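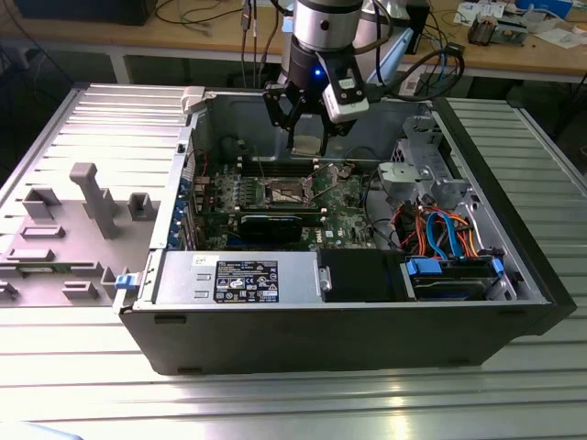
Robot Cell Technician, Processor Handling
Kotum, Gondex site
Full time, on site. Reports to Obed Ofori. Posted Mar 29, 2020.

Kotum uses robot arms to take apart and rebuild desktop computers. Early in March one of our arms lost grip force during a processor placement and dropped the part onto an open socket. The contact pins were bent and the board was scrapped. Going through the logs, we found 6 more placements where the grip force had dipped and no alarm was raised. Unattended running has been stopped until the cause is known. We are hiring a technician to work on this with us.

What you will do
Go through the force logs, about 2000 placements in all, and mark each dip.
Run supervised placements with a hand on the stop button.
Check finger wear and cable routing at the start of each shift.
Write up every fault the day it happens, in the Nustetti tracker.
Help set and test a new alarm limit. 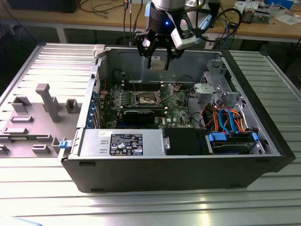 Gripper over an open tower, CPU socket without a cooler.

What we need from you
Two years or more working with industrial or lab robots.
Comfort with lockout steps and with stopping a job when something looks off.
Basic PC hardware skills, including handling parts sensitive to static.
Clear written English.

Experience with the Gautam controller is helpful. We will train the right person.

Hours are 20 per week for the first month, then full time. Shifts are worked in pairs while the fault is open.

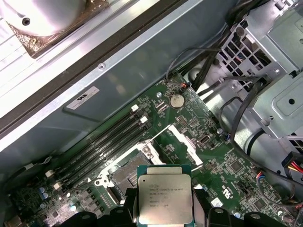 Was anyone hurt when the processor was dropped?
There were no injuries. The cell was closed and the operator was outside the guard. Damage was limited to the board and the processor.

To apply, send a resume and a short account of a fault you traced to Obed Ofori at the Gondex site office. Interviews take half a day and include time at the cell.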